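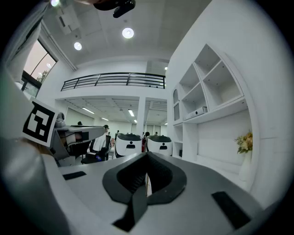 Strip of paper or card standing in the slot, two black strips on the gray surface

Amin or Vadoria for a group dinner?

Asked 21 August 2022 in Eating Out

My parents are in town next month and I need to book dinner for our family on a weeknight. We have it down to Amin, the Georgian place on the river side of Nerkance, and Vadoria, which took over the old bank building. I have been to Amin once, for lunch, and liked the cheese bread a lot. I have never set foot in Vadoria.

My father does not eat pork and my mother can't manage a lot of stairs. They both like to eat early. I'd like to be able to hear people talk. Does either place take reservations for a larger party, and do they make you order from a set menu? Vadoria's website only shows the lunch menu and the phone goes to a recording.

Vasilis Matić

2 answers

Answer 1 (accepted)

We had a birthday at Amin earlier this summer. They do take reservations for groups but only by phone, and they ask for a card. No set menu. We ordered dishes for the middle of the table and that worked fine. The bean stew, the eggplant rolls with walnut and the chicken in garlic sauce have no pork in them, but the soup dumplings usually do. Ask for the mushroom ones.

The front room is level with the sidewalk. The restrooms are down a flight of stairs though, so that may be a problem for your mother. Noise was OK until the second seating came in, and after that we were leaning across the table. Ask for the back corner by the coat rack.

Service was slow with the drinks and quick with everything else. The bill came to 314 for our table with two bottles of wine, before the tip. Parking is on the street, or there is the Ollura garage and then a short walk.

Vadoria I only know from the bar. Good bread, small plates, high ceiling – it gets loud. They have a ramp on the side street.

Answer 2

Vadoria does a set menu for big parties, or did when my office went. It was lamb or fish and you had to tell them ahead of time. There is a private room too but they wanted a 600 minimum for it. Lamb was dry. Dessert was good, some kind of semolina cake with orange.

Don't know about Amin, never been. If you end up at Vadoria don't bother with the recording, just walk in on a weekday afternoon and ask for whoever does the bookings.

Viewed 771 times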